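**FOR IMMEDIATE RELEASE**

**Nikura to Open Block Room for Families at Its Ekel Branch in September**

EKEL – Nikura, the nonprofit that runs lending rooms for toys and early learning materials, will open a dedicated block room at its Ekel branch in September. The room will hold 742 pieces at opening, among them plain colored cubes, painted letter blocks and longer building shapes. Families may use the blocks at low tables during open hours or borrow them in sets for use at home.

The block room takes over the former reading annex on the ground floor of the Ekel branch. It has been repainted, and the old carpet has been replaced with a hard floor that can be washed. White tables were chosen for the play area so that children can pick out small pieces easily, and so that staff can see at closing time what still has to be put away.

"Blocks are the most requested item on our lending list, and until now we have kept them in three cupboards on two floors," said Deepika Iyer, director of lending rooms at Nikura. "Parents asked us for one place where a child could sit down, handle the pieces and decide what to take home. The Ekel branch had the space, and we are pleased to be able to use it."

Two kinds of blocks are at the center of the new collection. The plain cubes are intended for the youngest visitors and are used for sorting, stacking and first counting. The letter blocks are painted in strong colors, with different letters on different sides, and are offered to children who have begun to recognize the alphabet.
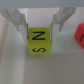
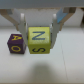

Borrowing will follow the same rules as at the Irero and Ninh branches. A household may keep up to 3 sets at a time. Each set is packed in a cotton drawstring bag with a printed card listing its contents, and the bag is checked against the card when it is returned. Families who lose a single piece will not be charged. Nikura keeps a drawer of spare blocks at each branch and will fill the gap from there.

Letter sets will be lent in two sizes. The smaller set contains 50 blocks and is meant for use by one or two children. A larger set of 300 blocks is reserved for preschools and child care centers, which may book it for a full month. Bookings for the larger set open on the first Tuesday after the room opens and may be made in person or by telephone.

All returned blocks are wiped down and air-dried before going back on the shelf. Blocks with chipped paint or split corners are taken out of the collection and repaired at the Irero branch, where Nikura has its workshop.

"We would ask parents to let children mix the sets while they are in the room," Iyer said. "Sorting them again is part of our work, and many children like to help with it."

Admission to the block room is free, and no membership is needed to play on site. Membership is required to borrow. Children must be accompanied by an adult at all times.

**About Nikura**

Nikura operates toy and learning material lending rooms in Irero, Ninh and Ekel. Its collections are open to all residents of the three towns.

**Media contact**

Deepika Iyer, Director of Lending Rooms, Nikura
Interviews and visits to the block room before opening may be arranged through the Ekel branch desk.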